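Why Does Bread Come in a Crinkly Packet?

Soft bread has a big enemy -- air! Leave a slice out and it loses water and turns tough. A wrapper keeps the water in, and it keeps dust and germs out too. Clever, right?

Look at both ends of a packet. The film is pressed together there to make a seal, and one edge may have tiny zigzag teeth. Those teeth help you start a tear! 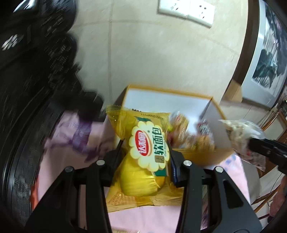
Page last changed: 2nd October

Find the yellow packet's date code -- it's upside down!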